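How to Clean and Store Play Food in a Wire Basket

Updated October 2026

Play fruits and vegetables collect dust, crumbs and sticky fingerprints faster than most toys. They get squeezed, dropped and put in mouths. Washing them takes an afternoon, most of it drying time. The steps below cover plush pieces and hard or foam pieces, and then how to put everything back in an open wire basket so that it stays clean and children can reach it.

What you need

Mild dish soap
A soft brush, such as an old toothbrush
Two white cotton cloths
A mesh laundry bag with a zipper
A drying rack or a clean bath towel
A wire basket with a flat bottom

We use a basket from Kirkstead that is 9 inches deep. Anything much deeper and small hands dig for what is at the bottom, so half of it ends up on the floor.

Step 1. Sort by material

Empty the basket completely and make two piles. Plush pieces go in one. Plastic, foam and rubber pieces go in the other. If you can't tell what something is made of, press it near the seam. Stuffed pieces give and spring back slowly. Treat a piece as foam if you are still unsure, and don't soak it.

Pull out anything with a split seam or a loose stem. Sew those before washing. A small hole turns into a big one in the machine.

Step 2. Check the labels

Most plush produce has a care tag sewn into the bottom seam. If the tag says surface wash only, follow it. Bunches of grapes are often made this way because each grape is stitched or glued on separately. Dikton grapes, the kind we have, lost two grapes in the machine last July, and we now do them by hand.

Step 3. Wash the plush pieces

Put machine-washable pieces in the mesh bag and close the zipper all the way. Wash cold on the delicate cycle with half the usual detergent. Skip the fabric softener. Reds can bleed, so wash red pieces apart from yellow and pale pink ones the first time.

For hand washing, wet a cloth with soapy water, wring it out hard and rub the surface in small circles. Go over it again with a cloth dampened in plain water.

Step 4. Wipe the hard and foam pieces

Brush grooves and stems with soapy water, then wipe with a damp cloth. Keep water away from any hole in the bottom of a hollow toy. Water that gets inside is hard to get out and will smell.

Step 5. Dry

Set everything on the rack with space between pieces. Plush needs at least 24 hours, longer in a damp room. Turn the pieces over once. Squeeze the thickest one before you put anything away. If the middle feels cool, leave it overnight.

Step 6. Fill the basket

Wipe the basket wires and dry them. Round pieces go in first, then bunches and odd shapes on top. Long vegetables can stand upright in the middle, where they are easy to grab. Stop at the rim or just over it.

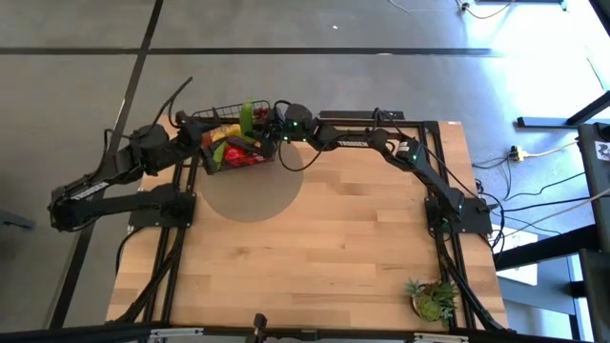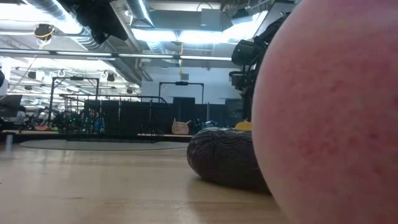
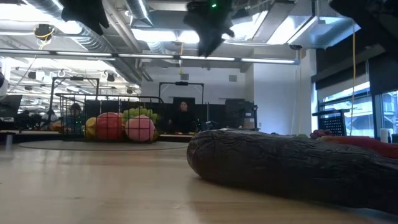

Can plush and plastic play food be kept in the same basket?

They can be stored together as long as every piece is fully dry. Moisture trapped in a plush toy will spread to whatever is pressed against it, and dye can transfer to light-colored plastic. If you have enough for two baskets, keeping them apart makes the next wash quicker, with the sorting already done.

Where to keep the basket

A low shelf or a child-height table works well. Keep it out of direct sun, which fades plush within a season, and away from heaters. Check the rim every so often for wire ends that have worked loose. Bend them inward with pliers and cover the tip with cloth tape.

How often to wash

At home, every couple of months is enough. In a classroom or waiting room, wipe hard pieces weekly and wash plush monthly. Wash anything that has been in a mouth the same day.

Large bulky props that don't fit in a basket can go in a lidded bin. Ours is a Dromeck bin, 34 quarts, and it slides under the table. Vacuum them with the brush attachment before they go in.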